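We're looking for people to come and help us find out why our robot arm lets go of things

If you have steady hands, a bit of patience and a few free afternoons in December, please read on. We are a small team at Jodside, in the low brick building behind the Bulterdale bus depot, and we would be very glad of your company.

## What happened

Last spring we set up an arm at the end of our packing line to move goods in and out of plastic bins. For the first few weeks it did fine, and we got used to having it there, the way you get used to a new coworker who doesn't say much. Then it began dropping things. A bag of hinges went first, then a carton of lamp fittings, and then one evening it lifted a full bin by the rim, swung it past the end of the table and opened its fingers. The bin landed where one of our packers had been standing a moment earlier. She had stepped away to answer the phone. She was fine, and she has been very gracious about it, but it shook all of us, and we switched the arm off that same night.

Since then it has run only at low speed, inside a fenced area, with nobody within reach. We have gone through 1000 logged lifts and found 40 where the fingers opened before they should have. The supplier of the control box, a firm called Fernau, has swapped the wiring and sent us new software, and the number came down for a while and then crept back up. We have a few ideas (a pressure reading that drifts, a rim that flexes more than the software expects, a tired connector), but ideas are cheap and we would like to know before anybody works next to that arm again.

## What we need you for

We are looking for 8 people to take part in the El-Sayed trials, which is our name for the second round of testing. You would work in pairs. One of you loads and sets out bins on the steel table while the arm is locked, then steps outside the fence. The other watches the lift from the desk and writes down what happened, in plain words, on a paper sheet. Then you swap. We do it on paper because the first round was typed into a form with a drop-down menu, and half of the odd things people saw didn't fit any of the choices, so they picked "other" and the details were lost. We have kicked ourselves over that more than once!

The plan calls for 256 lifts in all, spread over the month. Some will be with empty bins and some with weights inside, and we'll change the starting position as we go. It can be slow. There are pauses while we reset, and there is a kettle, and the chairs are better than they look.
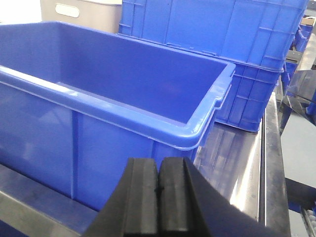 We are every bit as interested in the lifts where nothing goes wrong, so please don't feel you've wasted an afternoon if yours all go smoothly. A clean sheet from a careful watcher is worth a great deal to us.

## Who should get in touch

You don't need to know a thing about machines. Warehouse, kitchen and shop experience is very welcome, and so are retired folks and students. You do need to:

- be 18 or older
- be able to lift an empty bin and stay on your feet for an hour at a stretch
- be comfortable pressing the red stop button whenever you feel uneasy, even if you can't say why
- come to the safety talk before your first session, no exceptions

That third one matters most to us. A stop never counts against you, and your pay stays the same however many times you press it.

## Pay and hours

Sessions run from 1 p.m. to 5 p.m., and we ask for at least three of them. You'll be paid by the session at our regular packing rate, with bus fare on top, and the safety talk is paid too. Closed-toe shoes, please, and nothing dangling from the neck or wrists. We'll lend you glasses and gloves.

To put your name down, stop by the front desk at Jodside or leave a note in the box by the door with your phone number and the afternoons that suit you. If you'd like to see the arm and the fence before you decide, just ask, and one of us will walk you over.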